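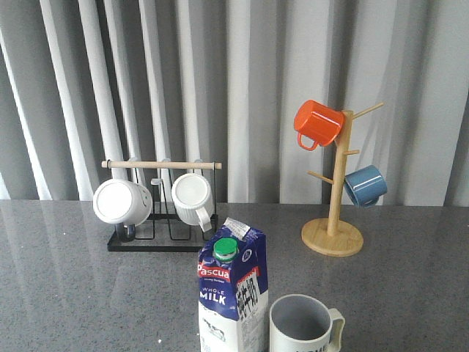
So the Irndale streetlights are coming back on – all nine of them! Council voted at last night's meeting, after 266 of us signed Nomvula Radebe's petition, and I walked home grinning like a fool. 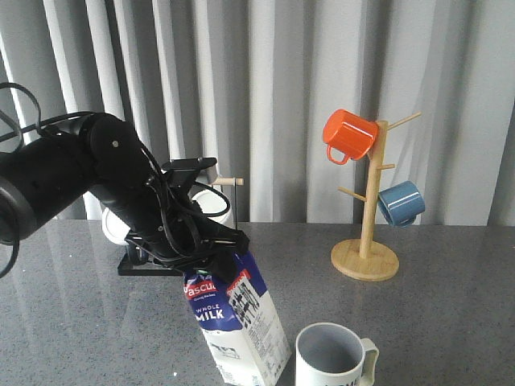
Next up is the water rates motion, and I can't wait. Kagiso Pillay wants bills in plain words, as easy to read as WHOLE MILK on a blue carton, and I'm with him all the way. Come along in July, bring a neighbour, and sit near the front!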